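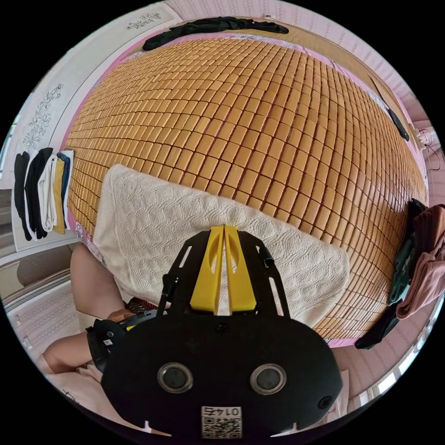
Chapter 5
Chores: What Machines Can and Cannot Do Yet

Terms used in this chapter: deformable object, grasp, parallel-jaw gripper, demonstration, recovery, cycle time, intervention

Before you read

Write down the last chore you did at home. Under it, list every object you touched and what you did with each one. Keep the list. You will need it for Section 5.4.

A dishwasher is a machine that does a chore. So is a washing machine. Both have been on sale for a long time, and both work well. They work because the job was changed to fit the machine. The dishes go into racks, the door closes, and the water does the rest. Someone still has to load the racks, unload them, and carry the plates to the cupboard.

This chapter is about the part that is left over: picking things up, turning them the right way, folding them, and putting them where they go. On a shop floor the same work is called handling, and it is often the last step in a line to be automated. Whether a machine can do it depends on the object, the room, and how much failure the owner will put up with.
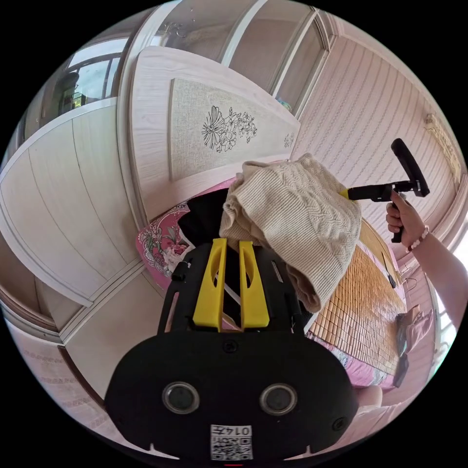

Iraklis Raptis
Lecturer in Applied Automation, Dematthorpe Technical College

5.1 Two kinds of object

A bolt keeps its shape when you pick it up. If a machine knows where the bolt is and which way it points, it knows almost everything it needs. A sweater is different. Lift it by one sleeve and the rest hangs, twists, and covers itself. The next time you lift it by the same sleeve it will hang another way. Objects like this are called deformable objects. Clothes, blankets, bags, cables, and bread dough all belong in this group.

Look at the cable-knit sweater on the bed. It is bunched and folded over itself. A person can sort it out with a few tugs, mostly without thinking about it. A machine has to answer several questions first. Which layer is on top? Where is the hem? Is the black fabric behind the sweater part of the same garment or a separate one? A camera sees only the outer surface, so some of these answers have to be guessed and then checked by pulling.

The blanket in the picture that opens the chapter is easier in one way, as it is already folded. Picking up only the top layer of it would still be hard. Thin layers lie close together, and a gripper that closes a little too low will take two of them.

5.2 The hand

Most machines that handle loose items use a parallel-jaw gripper or something close to it. It has two fingers that open and close. The yellow fingers in both pictures are tools of this general kind, on a body with a grip that a person can hold. Two fingers are cheap, strong, and simple to control. They are good at pinching an edge. They are poor at smoothing a surface, feeling for a seam, or holding one fold while making the next.

People get around this by using two hands. A machine can use two arms, but the cost goes up, and so does the number of ways the arms can get in each other's way. In the workshop at Dematthorpe we ask students to fold a dish towel using two pairs of kitchen tongs. Try it before you go on to the next section. Most people drop the towel at least once, and most find that the table does a good share of the holding.

5.3 Teaching by showing

A welding robot can be programmed as a list of positions. That method does not suit a sweater. A more common method now is to record many demonstrations, in which a person does the task with a gripper or by steering an arm, and then to train software on the recordings. The software learns which movements tend to go with which views of the object.

The method has limits. Software trained on towels on a flat table may do badly with towels on a soft bed, where the surface gives way under the fingers. Patterned surfaces can be a problem as well. The bamboo mat in the pictures is a grid of small tiles, and a program that looks for straight edges will find a great many that have nothing to do with the laundry.

Recordings should also include mistakes. If every demonstration goes well, the machine never sees what to do when a sleeve slips. Getting back on track after an error is called recovery, and it is often weaker than the rest of the system.

5.4 Judging a claim

Short videos of machines folding shirts are easy to find. They show that a task can be done once. To judge whether a chore is ready to be handed over, you need a record of many attempts under ordinary conditions.

Case: the Zenen trial. Zenen runs a linen service for small hotels. In August it tested a two-armed folding station made by Stirik. Lawal Wike, the shift supervisor, kept the log. Over the trial the station was given 2856 hand towels, laid in a tray one at a time by a worker. A technician had to step in 401 times. On the same shifts, the station was also given 602 fitted sheets. The sheets were taken off the trial early, and the company went back to folding them by hand.

Wike's note at the end of the log reads: "Towels fine if someone is near. Sheets no. Laying the tray takes a person the whole time."

The log supports three statements. The station could fold hand towels. It could not be left alone to do it. And a worker was still needed at the tray, so the labor saved was less than the towel count suggests. A brochure that gave only the first statement would be true, and it would mislead a buyer.

When you read a claim about a chore machine, ask:

Who or what put the object in front of the machine?
How many attempts were made, and how many needed help?
Was the object one the machine had been trained on?
How long did one cycle take, and how long would a person take?
What happens to the object when the machine fails?

Now go back to your own list. Mark each object R for rigid or D for deformable. Then mark the steps where you used both hands at once, and the steps where you did something by feel.

5.5 Where things stand

Moving boxes of known size is routine. Picking mixed rigid goods from a bin is in regular use in some warehouses, with people nearby to clear jams. Folding flat, simple items works in controlled settings. Tidying a bedroom, where clothes may lie in a pile over the side of the bed and nothing is in a tray, is still mainly research work. Section 5.6 looks at one such system, the Rusu mobile arm, and at why its makers chose to start with socks.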